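Noonan Sculpture Walk: progress report to the Akness Fund
Thursday, February 28, 2019

The outdoor part of the program is on schedule. Of the 19 works planned for the grounds, all but four now have a confirmed site, and the footings along the lake path were poured in the first half of the month. Radomir Radonjić has finished the two large steel pieces for the meadow. They will stay at the Zaltari yard until the ground is firm enough for the truck.

Stella Bakilana's woven figures are behind. She lost most of a week to a bad batch of willow, and the supplier has replaced it at no charge. We have moved her installation to the end of the sequence, after Lino Sala's ceramics, and this does not change the opening.

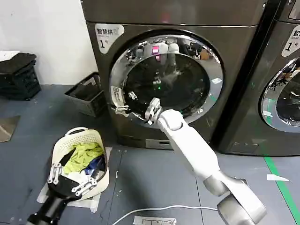
Spending is close to plan. We have drawn almost 4,000 dollars of the installation budget, mainly for concrete and equipment rental. The path lighting came in 1,000 dollars over the first quote – the cable run to the boathouse is longer than the old site map showed. Damir Vidmar has covered the difference from the printing line by cutting the trail guide to a single folded sheet.

The indoor craft display will have 30 objects in the east gallery. Loan agreements are signed for the textiles and glass. We are still waiting on paperwork for the carved bowls, and Desta Habte is following up with the lender.

Two items need a decision from the fund. The first is whether your logo goes on the entrance sign only or on every marker. The second is our request to move unspent travel money into school visits – the form went in with the last invoice.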